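**Kolstead Opens Kitchen and Bar Bench for Side-by-Side Gripper Trials**

FLERANVILLE, January. Kolstead, which makes controllers and end-of-arm tooling for small two-arm robots, today opened its bench trial program to outside gripper makers. The program compares grippers on one set of household items, under one controller, with the same start positions for every entry.

The first round covered 4 grippers and 2665 attempted picks. Full results, including every failed pick, are available on request. 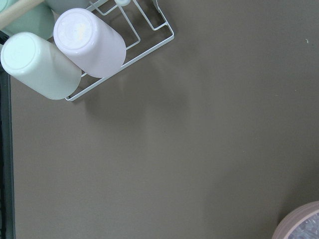

Each entry is mounted on the same arm and run through the same task list at the same speed limits. Operators may set finger opening and closing force before a run starts. No changes are allowed once it has begun.

"Customers were sending us spec sheets and asking which gripper to buy," said Cempaka Khoo, head of testing at Kolstead. "Payload and stroke don't tell you what happens with a cup standing upside down or a piece of ice. We wanted numbers from the same table."

The item list was drawn up with Wattimena, a food service equipment distributor. It includes plastic cups, whole and sliced citrus, ice, a bar muddler, a measuring scoop and folded cloths. Steel tools and fruit are scored separately so that a gripper suited to one is not marked down for the other.

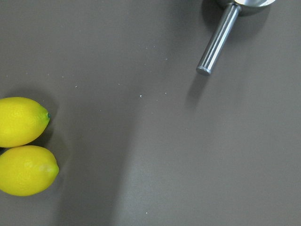
Wrist camera placement is part of the comparison as well. In the first round, 513 picks were repeated with the camera moved to a second mounting position and all other settings kept the same. Aiman Oei, who leads the controller group, said the repeat runs will be used to set the default camera offset in the next release of Tolura, the company's control software.

"Some of what we first logged as gripper failures were view problems," Oei said. "The fingers were covering the item during the last part of the approach. We now record those under their own code."

Ice remains the hardest item on the list and accounted for 166 of the failed picks. Kolstead will test two softer fingertip pads on ice in the second round. 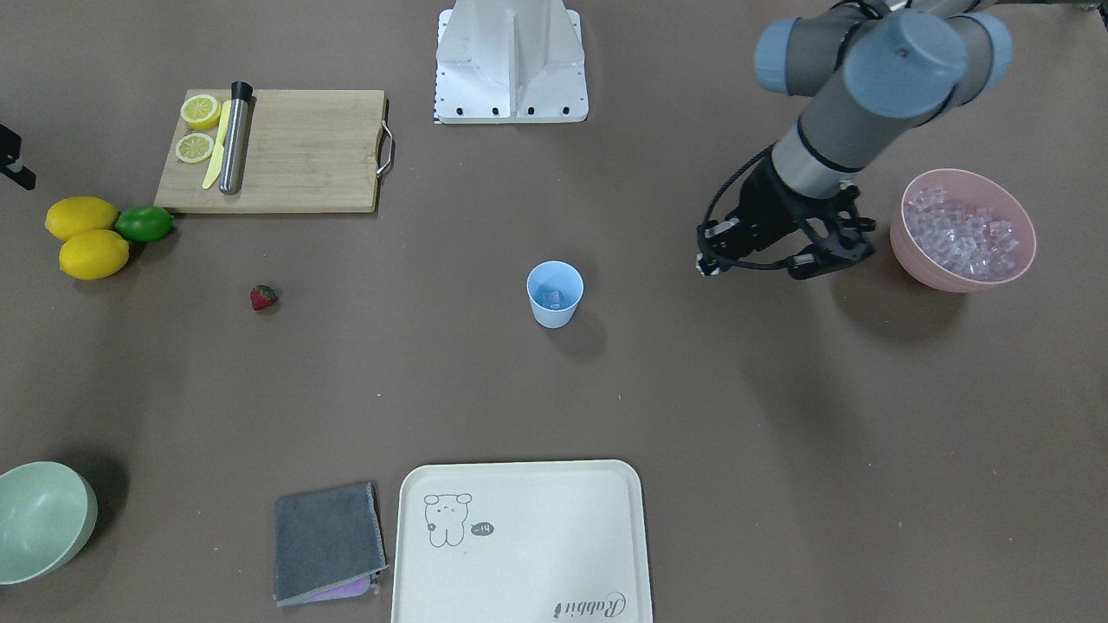 ## How to take part

Gripper makers may submit one model per round. Entries must:

- fit the standard Kolstead wrist plate or ship with an adapter
- run from a Tolura driver supplied by the maker
- include a spare set of fingertips

There is no entry fee. Makers receive their own logs and wrist camera video before results are released.

## Contact

Anisa Wuisan, Trial Program Office, Kolstead, Fleranville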